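Home | Projects | Gallery | Journal | Contact

The Market Corner at Judach

We finished the play market in March and I still grin every time I walk past it! Judach wanted a grocery corner for the children's floor that felt like a proper produce department, with real bins at real angles and plenty to pick through. Orysia Kuzmenko drew the stand, Rostyslav Shevchuk built it, and I got the fun job of filling it.

The stand is wood, on two levels, with black metal rails curving along the front of the upper bins. Rostyslav tilted the lower level toward the shopper, and what a difference that makes — you want to reach in right away.

Mangoes went up top on the left, and I'm so happy with the colors in that heap: red, orange, yellow, green, often on the same fruit. The yellow and pale green fruit got the bin beside them, lemons in front. 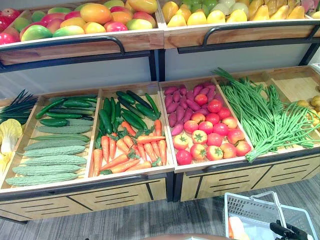

Stocking took me 3 evenings, mostly because I kept moving things from one bin to the next. Ha-neul Nam came by on the last one and talked me out of mixing everything together, and she was right.

Bitter melons! My favorite thing on the whole stand, all ridges and warts, with the long dark cucumbers lying behind them. Lovely Dimaculangan asked for them at our very first meeting (her grandmother grew them) and I would have been sad to leave them out.

Napa cabbage and long-leaved greens are over at the left end. I love those ruffled leaves.

Next up is the bakery counter for Mansour, with 36 loaves to paint.

100 shares | 3 comments

Contact the studio | © Kovetti | Back to top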